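Moving onto tank water, a thread for everyone who asked how we're going out past Dellville. Grab a cuppa, it got long

We grew up on town water, both of us. You turned the tap on and that was the whole relationship. Now I can tell you how full our tank is at breakfast and again at tea time, and I've become a person who knocks on corrugated steel and listens.

(The knocking does work by the way! Dull below the waterline, ringy above it. Tarun Tyagi down the road showed me. He also showed me the proper gauge he has, after letting me knock for ten minutes.)

First surprise was the roof. Your roof is your catchment, so suddenly you care about gutters like you've never cared about gutters. We had gum leaves in there deep enough to plant carrots. Cleaned the lot in February and the very next rain the overflow sounded completely different going in, much less gurgly.

Second surprise was the pump. It comes on when you fill a glass at 3am and the whole house knows you were thirsty. Ours is a Farnimow, it came with the place, and it has a sort of whinny when it starts up. You stop hearing it after a while. Visitors don't.

Someone asked about showers. We each have a bucket in there while it warms up and the bucket goes on the lemon tree. The lemon tree has never been happier. I've started having opinions about whose turn it is to carry it.

Laundry is where I had to change the most. I used to wash a jumper because I'd walked past it. Now things get aired on the back of a chair, or spot cleaned, and the machine only goes on when it's properly full. Jeans go ages. I don't think anyone's noticed, please don't tell me if you have

The dishes go in two tubs, one soapy and one rinse, and the rinse water does the pots by the back step. I know a dishwasher can use less if you load it right. We don't have one and there's nowhere to put it, so please, no more messages about the dishwasher

Worst moment so far: left the hose trickling on the new natives overnight. Came out in the morning to very wet grevilleas and a much ringier tank. Felt sick. Ordered a load from Joshi, who does the water deliveries out here, and he was really kind about it and said it's always the hose.

He took 20 minutes to fill us up and told me about every other hose in the district while he did it. So now there's a timer on ours, a cheap wind-up one from Fanero, and I wind it even if I'm standing right there.

Conceição Rocha asked if the water tastes different. Yes! Softer, and tea is way better. It can go a bit leafy after the first big rain, so we have a first flush diverter now that sends the dirty bit off down the side. Wish we'd put it in before we moved. We do filter for drinking as well.

Little things get batched up now too. Soft stuff collects on a tray near the sink and waits 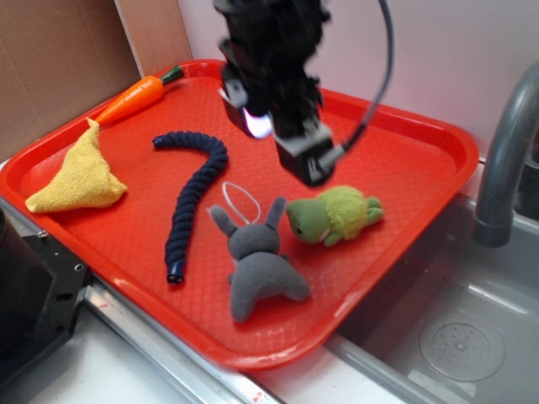
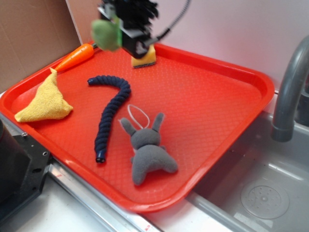
soft toys on the red tray, both pics

Next job is a second tank behind the shed, if we can agree on where the slab goes. I want it near the veggies and I'm the only one who wants that. Quotes have been all over the shop.

If you're on tank water and have a decent way of keeping frogs out of the downpipe, I'm all ears. There are 2 in there at the moment and they start up at dusk, very loud, lovely for the first hour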